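Plitgate Hall, Akville – spring safety walk-round, 11th March

Thank you to everyone who waited while I poked my head into every cupboard. I have written my comments out at length, as usual, so that whoever does the next one can see what I was thinking.

Front entrance
Door opens fully: OK
Mat lies flat: NO. It curls at the left corner, and I caught my own toe on it twice. Please tape it down before the Saturday-style crowds of the plant sale come through.
Exit sign lit: OK

Main room
Fire extinguisher in place: OK. Pin and tag both fine, needle in the green.
Chairs stacked safely: PARTLY. The stacks by the piano are lovely and neat, but the ones under the window lean more than I like. I took a few off the top and felt much better about it.
Outlets and cords: OK, though the long brown extension cord has a nick near the plug. I have put it in my bag so that it can't wander back into use. 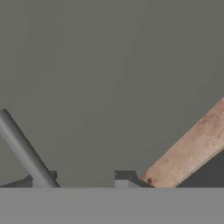
Heating is the item I fretted over most last year, and I am pleased to say the Drellel heater passed without a murmur. The meter read 2,622 when I wrote it down. Do keep coats off the top of it, however tempting that is on a chilly morning.

Kitchen
Stove knobs turn and click off: OK
De Luca coffee urn: OK, but the lid is stiff – use a cloth and take your time.
First aid box: NO. We are out of burn gel and the small scissors have gone missing again.
Hot water: OK

Back stairs
Handrail firm: NO. The lower bracket wiggles. I would like this fixed first, ahead of everything else on the list, and I have set aside $40 for screws and a new bracket.
Light at the top: OK, new bulb.

Next walk-round is in May. Please leave the storeroom key on its hook.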